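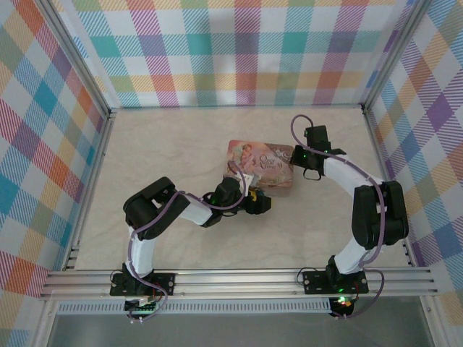
Start with the spare parts, Maeve Coughlan told the planning meeting, and work back to the arms. She had watched her first equipment budget at Wisomo go almost entirely to hardware, with nothing set aside for the servo that failed in November.

Her advice has shaped how the Barport workshop is spending its money this year. The group wants 14 two-arm benches for handling small packaged goods, tins and gift boxes mostly. The first draft of the plan priced the arms and stopped there. The second added rail, corner posts, wall panels, cables, control boards and a work surface for each bench, and the parts list grew to 306 lines.

Henryk Nowicki, who drew up both drafts, says the small items were the hard part. A gripper finger costs little, but a bench without one sits idle until the next delivery. He now orders fingers and cables in the same batch as the arms – one supplier, one shipping charge.

Setup time was also missing from the first draft. Each bench has to be squared, bolted down, wired and calibrated, and the plan now allows 76 hours of paid work for the first group of benches. Training is a separate line.

Iraís Huerta argued for buying in two stages. Four benches come first and run for a season on real stock. The other ten are ordered only after the repair log has been read, and the wall coverings and work surfaces can change between stages without touching the arms.

The quote from Guerra is good until Friday, February 25, 2022. It covers the first four benches and a year of replacement servos. Delivery is extra – and so is the pallet truck needed to unload them.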